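Can a robot put things away yet?

I have been asking this since September, when I got tired of picking up after two kids and started reading about home robots in the evenings. I work in a packing shop in Tarberg, so I had the same question about my job. Most of what we do there is pick a thing up, turn it the right way and put it in a slot. It pays all right and it is dull.

The short version is that machines can do some of it, slowly, if you set the table for them.

The big jobs went to machines long ago. My dishwasher is a robot if you are generous about the word. At work we have a Gajewski carton sealer that has done the same motion all day for years and almost never stops. But the sealer only works when every box comes in square. Give it a crushed corner and it jams, and a person walks over and fixes it. That person is usually me.

Putting things away is harder. A block into a tray sounds like nothing. The arm has to find the block, close on it without knocking it over, lift it, carry it across and let go in the right place. A small child gets this after a few tries and then gets it everywhere, on the floor or in the bath. An arm may get it on one table and lose it when you move the tray an inch.

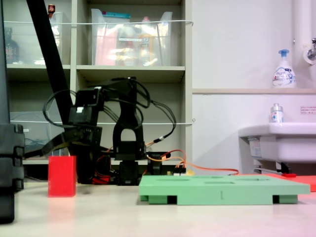 A small arm, a red block and a slotted tray. Pick and place on a tabletop.

I kept a rough score one evening with a hobby arm of this general type. Out of 42 tries it got the block where it should go a bit more than half the time. The misses were mostly the same miss - the fingers came down slightly off and pushed the block over. It did not notice. It carried nothing over to the tray, opened up, and went back for more.

Each try took up to 4 minutes, counting the time I spent standing the block up again. I could have put away a whole basket of toys while it did one.

The shop floor is closer than the house, I think. We could bolt a tray down and feed parts in the same way every time. Our manager got a quote from a company called Turovia for a cell that would do two of our packing steps. It was too much money for a shop our size, but the numbers were not crazy.

At home nothing is bolted down. Socks are soft, cups are wet, and the cat moves. I would pay good money for a machine that could clear a kitchen table and I don't expect to own one soon. For now I am looking at a used Tokar gripper with softer fingers, to see if it knocks over fewer blocks. I will post the score when I have one.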